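Two-Arm Manipulation – Class Notes, Week 4
The jam sandwich task
December 2021

Hi all! These are my notes from the session, cleaned up a bit so that they make sense if you missed it. The brief was the same for every group: spoon, bread, jam, two arms. Read them before you start on your own version, please.
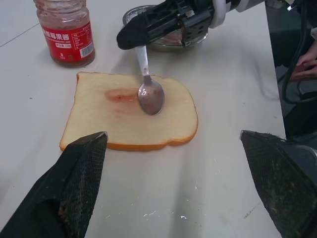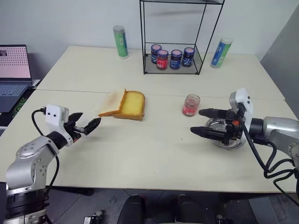
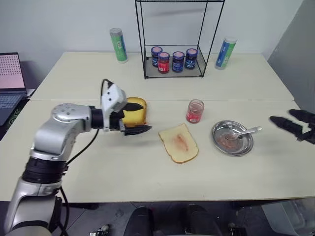 Bread, jam and both grippers, on the cream tables.

645 words in the full set, this part is shorter

Why jam? I get asked every year. A block is the same block wherever you push it, and bread is not so kind – squeeze a slice and it stays squeezed. Jam is worse (and more fun!) as it never sits on the spoon the same way twice, so you can't just replay a motion you liked.

Split the job into stages before you touch anything. Darcy Beaulieu's group wrote theirs as: pick up spoon, load spoon, reach bread, spread, put spoon back, close sandwich. I'd add one more between load and reach, where you check that there is jam on the spoon at all. Mohit Lodhi wanted to fold that into the loading stage and I'm fine with it, as long as it's written down somewhere.

Who does what? Decide early which arm owns the spoon. The other one can steady the slice or stay well back, but say which, or you'll be debugging a near miss at the wrist.

Spreading: keep the bowl of the spoon tilted and low. A thin streak counts. I'm grading coverage separately from pressure, so a small neat smear on a whole slice beats a big one on a torn slice.

Lifting a slice: go in from the side with the fingers open, and close slowly. Sizwe, your closing speed was fine, leave it alone!

For next time: your stage list on one page, plus 9 short runs, good and bad, labeled by stage. Don't throw out the bad ones – we'll need those in February. Questions to me or to Thulani Gumede.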